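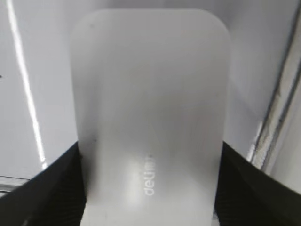 Our project began with a budget, and the budget began with a fight over fingers. The unit asked each group to plan the purchase of a small pick-and-place cell for a packing bench, using one arm, one gripper and whatever else we could justify to a marker who had seen every excuse. We had assumed the arm would be the hard decision. Most of our term went on the bits at the end of it. Frosted plastic with a matte face, like the piece marked "deli" held upright between the two black fingers, is the sort of item our cell has to handle, and it shaped nearly every line of the spreadsheet. It is pale, it glows when the light is behind it, and its lettering is only a shade off the plastic around it. A camera salesperson would call this an opportunity.

## 1. What we were asked to buy

The brief gave us a bench at the Flindmont teaching lab, one power outlet and a ceiling of "reasonable". We asked what reasonable meant in September and were told to use our judgement, which went on to cost us several marks in the draft.

We worked out our own requirements:

- a gripper that can hold thin, smooth plastic without crushing it
- a camera small enough to ride at the wrist
- lighting we can control
- spare finger pads, because rubber wears out and students help it along

The arm itself was already in the lab, so it sits in the budget at zero dollars. We were pleased with this line and put it first.

## 2. Gripper options

We compared a two-finger electric gripper from Tatier with a suction kit from Nonorex. Suction looked like the obvious winner for flat plastic, and the kit was the cheaper of the two until we read the second page. The second page had the compressor on it. It also had the fittings, the tubing and a silencer, and by the time we'd added those the cheap option had caught up and passed the dear one.

There was also the matter of noise. The lab shares a wall with a tutorial room, and we have all been in that tutorial room.

We chose the Tatier gripper. It needs no air, it plugs into the arm we have, and its pads can be swapped with a hex key. Its weakness is that two fingers cover the bottom of whatever they hold, so a wrist camera can't read a label that runs down between them. We noted this as a risk and gave it a colour.

## 3. Camera and lighting

The camera caused less argument than it should have. Everyone wanted more resolution, and it took us far too long to admit that resolution wasn't the trouble. White lettering on white plastic stays hard to read however many pixels are spent on it. Raised or printed text also runs whichever way the part happens to be held, so the software has to cope with words standing on end.

We cut the camera back to the basic Sundqvist model and moved the savings into lighting: 2 dimmable bars and a matte backing sheet in dark grey. The sheet costs $6 and is, in our view, the best value in the report. Bright metal rails and pale panels behind a pale part give the camera very little to work with.

## 4. Budget

| Item | Cost |
|---|---|
| Arm (existing) | $0 |
| Tatier gripper | $340 |
| Sundqvist wrist camera | $155 |
| Light bars, pair | $90 |
| Spare finger pads | $52 |
| Matte backing sheet | $6 |
| **Total** | **$643** |

Prices are for educational buyers and exclude freight. We left freight out of the first draft by accident and have left it out of this one on purpose, as the supplier wouldn't quote without a purchase order and the lab wouldn't raise a purchase order without a quote.

## 5. Schedule

We allowed 7 weeks from approval to a working bench. Most of that is delivery. Mounting and wiring should take a couple of afternoons, and calibration will take whatever is left - we have stopped pretending to know.

The pads should be ordered with the gripper. A second order means a second form, and the form is longer than this section.

## 6. Still to settle

- Whether the marker accepts zero dollars for an arm
- Who holds the key to the cupboard with the spare pads
- Freight

Submitted 1 December 2020.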